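Home | Projects | Reports | Lab Safety | Contact

Safe Operating Practice for a Tabletop Manipulation Cell
Project report, Automation Laboratory course
Gonçalo Paiva, Eduardo Carrilho

1. Purpose

The Tevum cell is a single robot arm with a two-finger gripper, fixed at the edge of a tabletop. It is used by several student groups for handling small everyday objects. Before this project the only written guidance was a start-up sheet taped to the controller. Our task was to write operating rules for the cell, try them during normal lab sessions, and revise them where they were ignored or misunderstood.

2. Reference documents

We used ISO 12100 for the general approach to risk assessment and ISO 10218 for vocabulary and for the division of duties between the integrator and the user. ISO/TS 15066 was read for its treatment of contact between people and robots. We do not claim conformity with any of these. The cell has not been assessed by an outside party, and the rules below are local rules.

3. Hazards considered

The main hazard is pinching of the hand, either between the gripper fingers or between a finger and the tabletop. The second is impact from the arm during a return to the home pose, when students tend to look at the screen and not at the arm. The third is damage to the work surface or to the object. We rated this lower in severity but expected it to be the most frequent.

Electrical hazards inside the controller were left out. The cabinet stays locked, and students have no task that requires opening it.

4. Rules adopted

4.1 One person is the operator for the whole run. The operator holds the stop button and does not place objects.

4.2 Objects are placed or moved only with the arm in hold and after the operator has said "clear to place." The second student answers "hands out" when finished.

4.3 Speed is limited to 15 percent of maximum for the first run with any new object and 30 percent for later runs. Raising the limit requires a signature from the lab supervisor.

4.4 Finger pads and mounting bolts are checked by hand before the first run of a session. A loose bolt ends the session until it has been tightened and logged.

4.5 No personal cards, keys or phones are used as test objects. Test objects come from the Fonseca box and go back into it.

4.6 The descent height is set for each object and written in the log. A height copied from another object is not accepted.

5. Trial

The rules were tried in May over 16 sessions. Sessions were logged on paper and typed up every Monday. Two groups took part, named Fokley and Flikden after their project folders.

Rule 4.2 was followed in most sessions by the Fokley group. The Flikden group dropped the spoken reply early on and had to be reminded. Rule 4.4 was often ticked without being done, so the revised checklist asks for the initials of the person who touched each bolt.

Flat objects caused the most discussion under rule 4.6. A card holder lying open on the marble surface offers very little height for the fingers to close on, and a descent set slightly too low brings the fingertips against the stone.
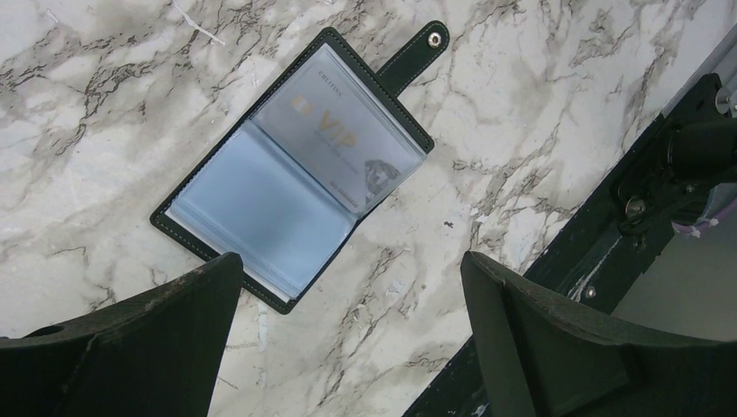

For objects of this type we added a hover step. The arm stops above the object with the fingers open, the operator checks clearance on both sides, and the final descent is released by a separate key press. The step adds a few seconds per run, which both groups accepted.

Soft objects with straps or loose sleeves need one more check. The operator confirms that no strap lies under a finger path before releasing the descent. If one does, the arm goes back to hold and rule 4.2 applies again from the start.

6. Open points

The log form has no field for aborted runs, and these were written in the margin or left out. We recommend a separate line for them. The controller keeps only the last 1000 events, so the event file should be exported at the end of each session. Left-handed operators reported that the stop button cable is too short to reach their side of the table. A longer cable has been requested and has not yet arrived.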